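# Gripper check, simulated cell "Stirkel" (12/2/18)

Checked by Peiyu Lü, comments for Severin and whoever has the next shift on the model.
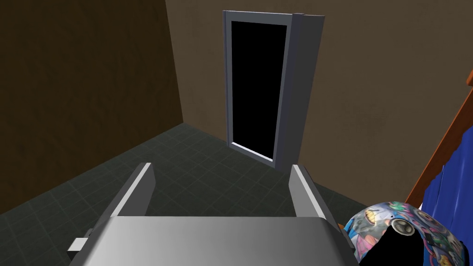 I love how quick this check has become! All of it was done on build 449, before any test runs.

- [x] **Fingers upright, gap clear.** Both in place with nothing between them. Lovely.
- [x] **Side tab on gripper body.** Present on the left. Please leave it on when you swap the body mesh (it went missing in September and I hunted for ages).
- [x] **Doorway open.** Door leaf swung into the room, opening free.
- [ ] **Clearance at right end of body.** The patterned object sits very close. Severin, could you move it over before the first turn?
- [x] **Floor grid.** Tiles load fine, grout lines show. So much nicer to steer by than the old plain floor!
- [x] **Finger travel limit.** Set to 90 in the config, matches the Keltano sheet.
- [ ] **Closing force.** Config says 400, Jonas's note says 37. Different units, I think, but I want him to confirm it.
- [x] **Stop command.** Tried three times from the console, instant each time. Great work, Yao-tsung!

**Open items:** clearance (Severin), force units (Jonas). Everything else can go ahead. Rerun the full list after any change to the finger mesh, and write the new build number next to your initials.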